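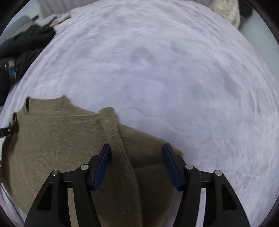

I have been putting off the woollies since November, when I packed for a week at Tarau and came home with a suitcase I never properly emptied. So this morning I put the kettle on, dragged the lot into the bedroom and got stuck in. The olive-brown jumper went down first, spread out on the fluffy white bedspread, and I could see straight away how nice the ribbing on the cuffs is. It's a fine, even knit, the sort that shows every crease if you fold it badly, and I have folded it badly for years.

My old way was to hang everything, and I ended up with little points on all the shoulders (you know the ones!). Now I lay each jumper face down, bring the sleeves straight across the back, fold the sides in and then fold the whole thing up from the hem. Cuffs stay flat that way. Dumisani Ngcobo at choir swears by rolling and I did try it, but my drawer is only 52 cm wide and rolled jumpers just sprang open and jammed it - I had to get a ruler in there to free the thing.

I got through eight before lunch. Three are going to my sister, who has had her eye on the grey cardigan forever, and one has a hole at the elbow that I keep meaning to darn. The wool for it is in the sewing basket, I think, or possibly still in the car.

Next is the scarf drawer, and I'm a bit scared of that one.

Posted February 2026

Print this post | E-mail this post

Blog > Around the house > Wardrobe

Contact | Copyright | Back to top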